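Firik adds individually switched power strip to its home office range

Prakevgate, May – Firik has announced the addition of a new power strip to its Tundovura range of household and desk accessories. The strip has a white housing with rounded ends, light-blue socket panels and a separate switch for each panel, so that one appliance may be turned off while others stay in use.

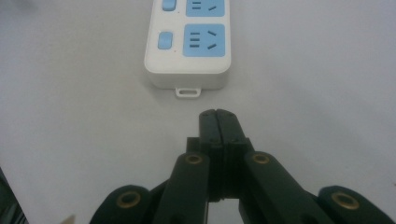
The range will be stocked by 131 shops from the end of the month, with a first delivery of 600 units. Customers may also order directly from the Firik warehouse in Prakevgate. All strips carry a guarantee of 2 years.

A hanging tab at the end of the casing allows the strip to be fixed to a wall or the side of a desk. The design was prepared with the Tsuji studio, which has worked on the Tundovura range from the outset.

Trade enquiries should be addressed to the Firik press office, Prakevgate.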